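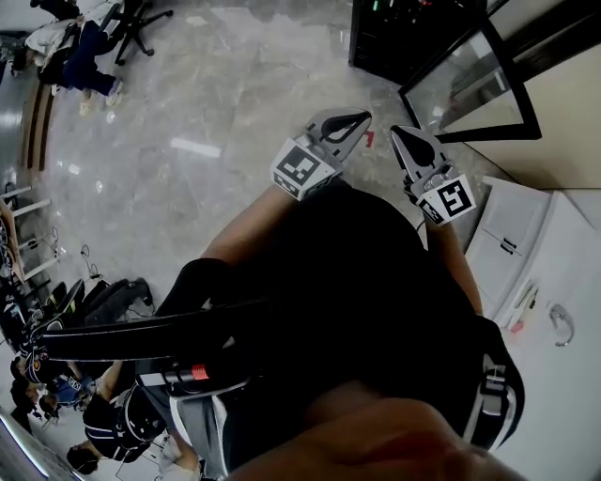
Nabil Karaki
Office services, Trollholm building

Tobias Mbeki wrote:
> Can we say something to the list about bags on the floor? I was over
> by the desks at 15 minutes past nine and had to step around them
> twice. Also the cables behind the white unit are hanging again. And
> is the floor cleaning still on for June?

Hi all,

Answering Tobias here so everyone has it.

Bags: the row of black bags and backpacks on the marble is fine for a short session, but please keep it in one line and out of the walkway. Straps get caught in chair casters, so tuck them under. There are 40 hooks in the hallway by the Simon room and most of them are free in the morning.

Small things on the floor: if you see something, pick it up. There is a little red item down there that I can't identify from here. If it's yours, let me know - otherwise it goes in the tray at the front desk.

Cables: they are thin ones and they come down from the white-framed unit next to the brown wood trim. I have a box of Tusum clips and will put some on this week. Please don't tie them to the chair.

Floor cleaning: yes, still June. The black office chairs need to be off the marble the evening before. Carpeted rooms are not part of it. The quote from Pretex came to 3,227, and that includes polishing. The glare near the desks will probably get worse after that, so tell me if it bothers you and I'll look at blinds.

Nabil

Recent on this list:
- Hallway hooks, second batch
- Lost and found tray, 31 items
- Chair casters: who needs new ones?

Contact the list owner | Copyright Trollholm building office | Back to top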